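# Fustville council to decide whether a table is furniture

Fustville town council will meet in July to settle whether the folding tables used at the Durrani Hall community market count as furniture, equipment or, in the words of one draft paper, "temporary structures of a horizontal nature".

The question matters more than it sounds, though it would be hard for it to matter less. Under the hall's hiring terms, furniture comes free with the room. Equipment is charged by the session. Temporary structures need a form, a sketch and a named person who will stay near the structure while it is being a structure.

Stallholders have been paying nothing for their tables for as long as the market has existed. That changed in spring, when the council handed its bookings to a new online system called Kikari, which asks hirers to choose a category for everything they bring in or take out of a cupboard. Tables did not appear under any of them. Chairs did, in two places, at different prices.

Anum Soomro, who sells marmalade and the occasional chutney, was the first to be billed. She had ticked "other".

"I thought other was the safe one," she said. "You tick other when you don't want any bother. I got an invoice for £1195."

The sum turned out to cover a season of Saturday-style hire for what the system had recorded as a stage. Ms Soomro does not have a stage. She has a table with a cloth on it and a tin for the change. The council withdrew the invoice within the week and sent her a letter regretting "any confusion arising from the surface", which she has had framed and now displays behind the lime and ginger.
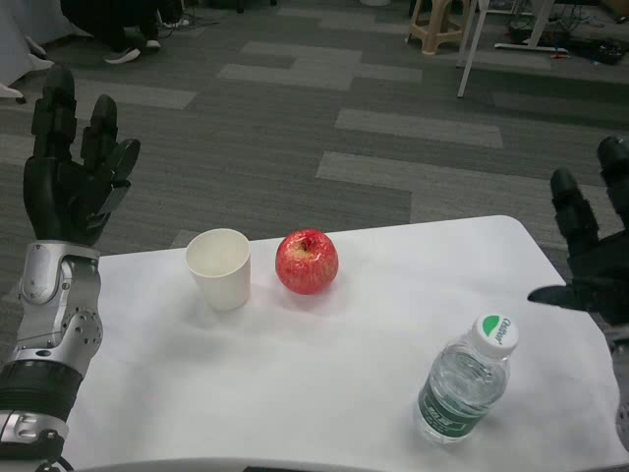

By then, though, the other traders had begun reading their own terms, and they did not like what they found. Atif Mughal, who mends watches, learned that his table had been furniture in April and equipment in May. Its legs had not changed. He wrote to ask what had happened to it in between and was told that his enquiry had been logged as a complaint about chairs.

"I've asked them to unlog it," he said. "They've said that's a separate complaint."

The council's position, set out in a paper of 5 pages, is that the matter has never been properly defined and that this is a good moment to define it. The paper notes that a table is furniture when it is in a room for general use, but may become equipment when something is sold from it. It does not say what a table is when something is given away from it, although a footnote promises further work on leaflets.

There is also the matter of tablecloths. An early version of the paper held that a table covered to the floor on all sides enclosed a space and ought to be looked at by whoever looks at enclosed spaces. This has been dropped from the latest version. Traders say they are relieved, particularly those with long cloths who keep their sandwiches underneath.

Cempaka Wuisan, the councillor who chairs the bookings panel, defended the time being spent. She pointed out that the hall cost money to heat, that the tables wore out, and that replacing them had to be paid for out of something.

"People laugh, and I do understand why," she said. "But if a table collapses, the first thing I'll be asked is what kind of thing it was. I'd like to have an answer."

She added that a table had in fact collapsed in the winter, during a talk on the history of local hedges. The only casualty was a tray of flapjack. The report form had a box for the item involved, and the box was left blank.

Four options will go before the meeting. The first is to call all tables furniture and carry on as before. The second is to call them all equipment and charge a small fee. The third would split them by length, with anything over a certain size being equipment, the size to be agreed at a later meeting. The fourth is to buy new tables which fold in the middle, on the grounds that the supplier's catalogue describes these as "seating solutions" and they could then be filed with the chairs.

Traders are mostly behind the first option, with a small group in favour of the fourth because the present tables pinch. Nour Shboul, who runs the plant stall and has a blood blister to support her case, said she would pay a fee gladly if it came with a table that shut when asked.

A rival offer has already arrived from Giltirance, the village along the valley, whose own hall has empty weekends and a relaxed outlook. Its bookings are kept in a ruled notebook by Tahira Bukhari, who was asked by this newspaper how she classes her tables.

"As tables," she said.

Mrs Bukhari said traders would be welcome, but warned that the Giltirance hall floor slopes towards the kitchen and that round goods should be wedged. The marmalade would be fine. She was less sure about the plant pots, and there had been an incident with some turnips.

Ms Soomro said she had no plans to move, having only just got her letter hung straight. She does intend to speak at the meeting, for which members of the public are allowed 2 minutes each, and has asked if she might have something to put her notes on. The clerk has replied asking her to book it through Kikari.

The meeting starts at 7pm in the upper room at Durrani Hall. Chairs will be provided.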